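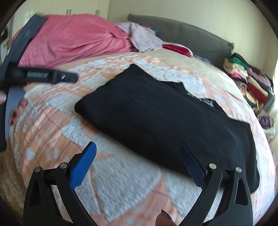

Testing the Pirzada Hand Grippers for Teaching Household Folding
Project report, second term
Lorenz Wieser and Tatiana Štefanec

1. What we set out to do

Our course asked every pair to pick one product that helps people teach robots and to use it hard enough to have a real opinion. We picked the Pirzada kit, a pair of hand-held grippers with a camera on each. You wear no suit and you don't need a robot arm in the room. You hold one gripper in each hand, do the chore, and the recordings go into training later. We both hate folding laundry, so the chore chose itself!

The question we wrote down at the start was simple: can two students with no training on the kit collect folding recordings that are good enough to use, in an ordinary bedroom, without rearranging the whole place first?

2. The kit

Each gripper has two black fingers with cutouts in them and a textured blue pad on the inner side. The pads were our favorite part from day one. They hold a thin T-shirt hem well (we expected it to slide straight out) and they let go cleanly when you open up. The camera has a very wide view, so a bed looks like a small planet in the recordings, but you get the fingers, the garment and most of the room all at once. A strap or handle band runs across the middle of the gripper.

The software that comes with it is called Evier. It copies the recordings over, cuts them into separate tries and lets you mark each one as keep or drop. We also tried Flutetti, a free labeling tool a classmate had used for a different project. It has nicer keyboard shortcuts, but it lost our notes twice, so we went back to Evier.

3. How we worked

We used a double bed as the folding surface and kept the finished clothes in a stack at the side against the wall. Unfolded things went up near the headboard. Lorenz did the first half of the recordings and Tatiana did the second half, and whoever wasn't folding kept the log.

Our plan was 200 recordings. Each one was a single garment, from lying flat to folded into a rough rectangle. We started with shirts, then went on to pants, then to anything left in the drawer. A session was 16 recordings, followed by a break, and we were strict about the break. Hands get tired in a way you don't notice until you look at the recordings and see how sloppy the last few folds are.

4. What we found

We finished all 200, and we kept more than we dared hope for. The drops were mostly our own fault. In the first session Lorenz kept lifting one gripper so high that its camera saw mostly wall. Once he learned to keep his elbows in, that stopped.

Dark clothes were the hard ones. On a black garment the folds hardly show, and when we went back through the recordings we sometimes had to guess where one layer ended and the next began. A light patterned bedspread under it helps a lot with the outline, but does nothing for the inside folds. We tried opening the curtains all the way and that was better, though it put one finger of the gripper in shadow for much of the morning.

Satin was hard too, and funny. It slid off the pads about as fast as we could pick it up -- Tatiana's record was five tries on one sleeve.

Two grippers up close to the same garment also get in each other's view. One camera ends up looking at the back of the other hand. We don't think this ruins a recording, as the other camera usually sees what's going on, but a beginner should know about it before planning a session.

5. Comfort and battery

After 10 minutes the grippers feel like part of your hands. After an hour they feel like two bags of groceries. The battery lasted longer than we did every time. Tatiana has smaller hands and had to stretch for the trigger, and a shorter trigger would be a big improvement. We wrote to Plastenby, the shop that rents the kit to our school, and they said a smaller grip is on the way in July.

6. Would we use it again?

Yes, and we already want to! We were recording usable folds within 12 minutes of opening the case, which is less time than we spent looking for matching socks. The kit is easy to learn, the pads are great on cotton, and Evier is plain but never crashed on us. We'd like a smaller grip, a printed quick guide, and some way to see the camera view while working -- right now you only find out afterward that you filmed the wall.

Next term we hope to train a small model on the shirts and see what it makes of them. The pants will have to wait. We did them in three different styles before agreeing on one, and the early ones need to be sorted out by hand first.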